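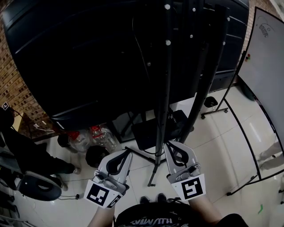

I have been trying to wear my T-shirts until they are finished. By finished I mean the fabric has given out, as opposed to me getting tired of the color or seeing a new one I like. It has changed how I look at them, and mostly I look at them from above. A dark shirt with white lettering reads upside down to the person inside it, and past the bottom of it there are the tips of two dark shoes. That is the view I get of my clothes for most of the day. Everyone else gets the front, the right way up, and I doubt they think about it much.

This started in September when I moved to the smaller apartment in Womham. The old place had a closet with a light in it. The new one has a rod behind a curtain and one dresser, and the bottom drawer of the dresser sticks. I had to decide what came with me, and I found I had shirts I had kept for ten years and worn twice. I also had shirts I wore every week that were going thin at the shoulders. The second kind fit in the drawer, so those are the ones I kept.

The rest went to Rivadeneira, the secondhand shop near the bus station. They don't take everything. The woman at the counter held each shirt up to the window, and if she could see too much daylight through it, it went back in my bag. I took the rejects home and cut them up for rags. I have bought no paper towels since, apart from one roll I keep for bacon.

What I've learned about making a shirt last is not very exciting. Wash it cold. Turn it inside out if there is printing on it. I used to run everything through the dryer on high for 40 minutes, and I now think that did more damage than all the wearing did. The gray fluff in the lint screen is shirt. I hang them on a rack by the bathroom window and they are dry by morning, except when it rains for days, and then they smell a little and I wash them again. I know that cancels out some of the benefit.

I switched detergent too. I had been using way too much. The cap on the Sornik bottle has lines inside it that I had never noticed, and I was filling it to the top every time. Now I fill it to the first line. The clothes come out the same and they are less stiff. One bottle used to be gone before I knew it, and the one I have now has been on the shelf since I moved in.

Then there is mending. Eduardo Coelho, who I used to work with, showed me how to close a small hole in jersey. He does it with one strand of thread and a very fine needle, from the inside, picking up the little loops around the hole before it can spread. I had been using a thick needle and doubled thread, and I was basically making a bigger hole with a lump in it. His repairs nearly disappear. Mine look like a small bug has landed on the shirt, but they hold.

The trick is catching the hole early. Mine almost always show up in the same spot, just above the belt buckle. I blamed moths for years. Then I started leaning back from the kitchen counter when I did the dishes, and the holes slowed down a lot. I believe it was the shirt getting pinched between the buckle and the counter edge. I can't prove it.

Collars are harder. Once the ribbing goes wavy I don't know of anything that brings it back. I tried steam. I tried drying one flat with a pair of books on the neck. I got a flat wavy collar. If anyone has a method that works, leave a comment, but please don't suggest an iron, I have done that.

Printing is its own problem. The cheap kind cracks across the chest after a year, and the ink that goes into the cloth just fades. My oldest shirt is from the Karnari trail run, which I signed up for because a coworker dropped out and gave me her spot. My bib was 438 and I finished 197th, and I was happy with that. The letters on the back have worn down so far that people ask me what it says. I still wear it to do laundry, and to sleep in when it's warm. It has a mend under each arm. It should probably be a rag by now - I keep checking it against the window the way the woman at the shop did, and I keep putting it back in the drawer.

I am not trying to make a big point about this. I've bought one shirt since the move, a plain navy one, because I had a funeral and a job interview in the same month and everything else I owned had words on it. It was heavier than what I usually buy and cost more. So far it has been through the wash maybe a dozen times and the collar is still flat. I might get a second when the brown one goes. The brown one has a soft spot at the left shoulder where my bag strap sits, and I have moved the strap to the other side, so now I suppose I'm wearing out the right.

Socks are next. I have a darning egg that came in a box of sewing things from my aunt, and so far I have only used it to hold the window open.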